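I get asked the same things over and over about my sandwich lunches, so I've put the answers in one place. I run a little lunch table from my house in Dover, and most of this applies just as well if you're only feeding yourself.

## Do you toast the bread?

Hardly ever! I like it soft, with a bit of crust left on, and toast shreds the roof of my mouth. If you're having something very wet inside (tomato, mainly) then a light toasting on the inside faces helps.

## Which lettuce should I buy?

Anything frilly. Iceberg is fine and crunchy, but the ruffled sort holds a dressing much better and gives you a bit of height. Wash it, spin it, then roll it in a clean tea towel and leave it in the fridge until you need it. I do mine the night before and it's still perky at lunchtime.

## Mine always slides apart. What am I doing wrong?

Probably nothing, lettuce is slippery stuff. I press each leaf flat with my palm before it goes in, and I butter both slices right up to the crust so there's something for it to stick to. If it still wanders off to one side, let it. It tastes the same wonky.
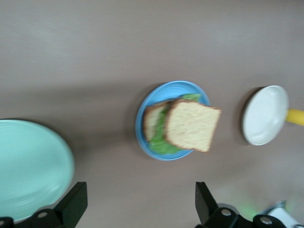

I've also stopped cutting mine before they get to the table - a whole sandwich travels a lot better than two halves, and people can have a knife if they want one.

## Big plate or small plate?

Small for a sandwich on its own, big if there's salad or crisps going with it. A lone sandwich looks a bit lost on a dinner plate. I mix my colours too, because I've never owned a full matching set and I'm not about to start. My everyday ones are Joleo and they've been through the dishwasher more times than I'd like to think about.

## How many can you make for?

Up to 6 at the table. More than that and I'm buttering bread while everyone else is eating, which is no fun for me.

## Can I have something hot as well?

Yes, there's usually soup, or I'll do you an egg. Just say when you book, as I only have the one decent ring on my hob and it gets busy.

## What about a gluten-free loaf?

I get one in from Vergara if I have a day's notice. It's a 558 g loaf and it does dry out quickly, so I freeze it in slices and take out what I need. Please tell me if you're coeliac - I use the same board for everything else, so I'd want to talk it through with you first.

## Do you do lunches in the winter?

I stop in November and start again in March.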